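Flellow Readers Board > General Book Talk > Does anyone really finish these 500-plus page mysteries?

marginalia_moth
26/07/2025
I gave up on The Brastow Inheritance last night at page 300 and something. It's 536 pages long and I'd bet money there is a good 250 page mystery hiding inside it. Everyone on here raved in April, so I bought the hardcover, which I almost never do. What am I missing? The detective doesn't show up until chapter nine. Before that it's rain, a will, and two sisters being rude to each other over soup.

I'm not trying to start a fight. I just don't believe that many people loved it.

inkpot_annie
I loved it! Sorry! I read it in 2 days and let the phone ring, and I burned a tray of rolls because I was at the part with the locked boathouse. The sisters ARE the book. If you were waiting for the detective I can see why you got bored, but he's hardly in it even once he turns up.

marginalia_moth
A mystery where the detective is hardly in it. You're not selling me on it.

gravel_reader
With moth on this one. I finished it, but only because I was stuck on a train with nothing else in my bag. My trouble is with the blurb. "Impossible to put down" is on the front and again on the back. I put it down plenty. I put it down once for three weeks and didn't lose the thread, and that tells you how much happened in those chapters.

Also the solution doesn't work. Go back and look at where the gardener is supposed to be standing when the lamp goes out.

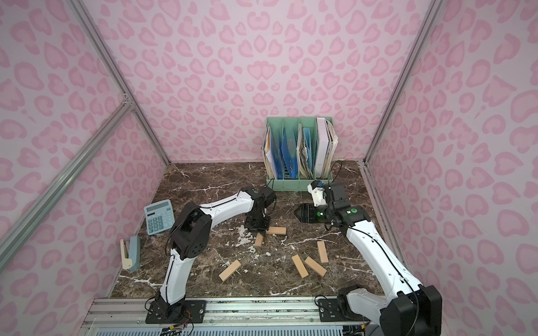 Pacing is where I part ways with most of the fans here. A slow book can be fine, and I've read Dinbridge Road twice, which moves at the speed of a cow. But in that one each chapter leaves you with something new to chew on. In Brastow you get the same clue over and over in a different coat. By the middle I felt like I was staring at the decor, and it was loud decor, all pink leopard print like the panels in the picture, with the plot standing off in a corner. Take out the dinner parties and tell me what's left.

tallboy59
The gardener thing is explained. Chapter 59, last page. He says he "came round by the wall." You have to remember that the wall was knocked down in the storm.

gravel_reader
I remember the wall. If it's down he can be seen from the kitchen, and the cook swears she saw no one. So either the cook is lying, which never comes up again, or the author forgot her own floor plan.

tallboy59
Or the cook is lying and you're meant to work that out for yourself. Not everything has to be spelled out.

gravel_reader
Convenient.

inkpot_annie
Oh, I always thought the cook was lying! She's got the good silver in her trunk in the last chapter, why else is that in there?

gravel_reader
OK, I'd forgotten the silver. I'll give you half a point. I still say it's thin. A reader shouldn't have to rescue the ending with a trunk.

paperback_goat
Jumping in to ask if anybody has read the Fonseca edition. It's supposed to be the same text with roughly thirty pages cut from the middle. I've seen people call it the better book, but they're mostly people who sell it, so I don't know.

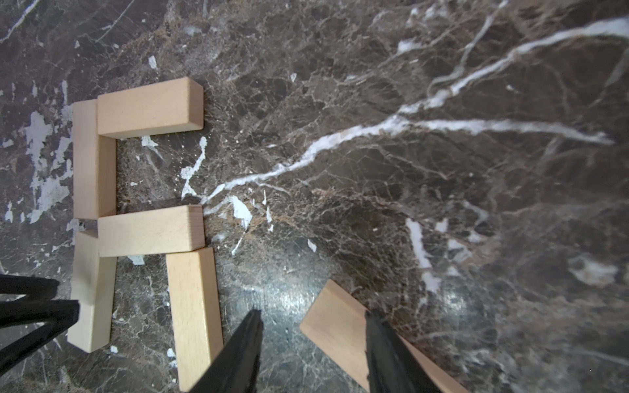 My library only has the long one, and the wait list for it is silly. If the cuts are just the dinner parties I'd happily pay for the short version. If they took out the boathouse then there's no point. The sample online stops right before you could tell, naturally.

marginalia_moth
Thirty pages wouldn't have saved it for me. I'd want the whole will business gone.

inkpot_annie
You can't cut the will, the will is why she goes to the boathouse!!

tallboy59
Goat, the boathouse is still in the short one. What's missing is the second dinner and most of the aunt's letters. I have both on the shelf and I prefer the long one, though I skip the letters every time.

gravel_reader
So you prefer the long one but you skip the part that makes it long.

tallboy59
I like knowing they're there.

paperback_goat
Thanks, that's more than the store page told me. I'll probably wait for a used copy. Moth, are you going to finish yours or is it up for grabs?

marginalia_moth
Give me another week. I want to see about this trunk, and I fully expect to be annoyed by it.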